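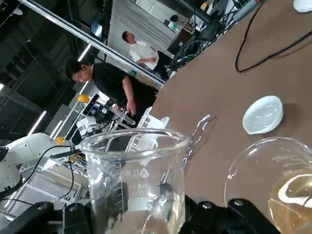
I'd been trying to get Ryszard Chmielewska to sit down with me since May, and when he finally said yes it was for six in the morning on a Thursday, in the back kitchen of his shop in Gadholm. He makes bitters and syrups (the ginger one is so good!) and he'd already been up for ages.

"I started with a cookbook from the library and a bag of orange peel," he told me, pouring us both coffee. "The first batch tasted like furniture polish. My sister still brings it up."

I asked what he did before, and he laughed. Thirty years of selling carpet, mostly, with a short and miserable stretch in insurance. He doesn't miss it, though he does miss the lunches.

These days he sells 1,000 bottles a month, a lot of them to bars over in Lanevel, and there are five flavors on the shelf. I wanted to know which one he'd drop if he had to.

"Cardamom," he said right away. "I love it, my wife loves it, and it sits there. People pick it up, smell it, and buy the ginger."

So why keep making it? He shrugged and topped up my cup. "I like having it around."

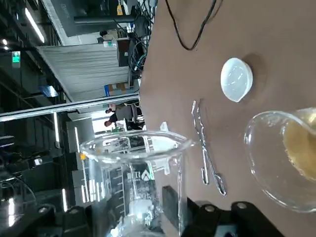
Beakers, tongs and a small white lid on a brown tabletop.

We got onto sugar, which he has a lot of opinions about, and then onto labels, which he has even more. He draws them himself at the dining table, usually with the ball game on, and he's redone the grapefruit one five times. "It still looks like a tennis ball," he said, and I have to say he's kind of right.

Next up is a rhubarb syrup, if he can get enough rhubarb out of his neighbor's yard. He sent me home with a bottle of the cardamom. I put it in my iced tea that afternoon and I'm going back for another on Saturday.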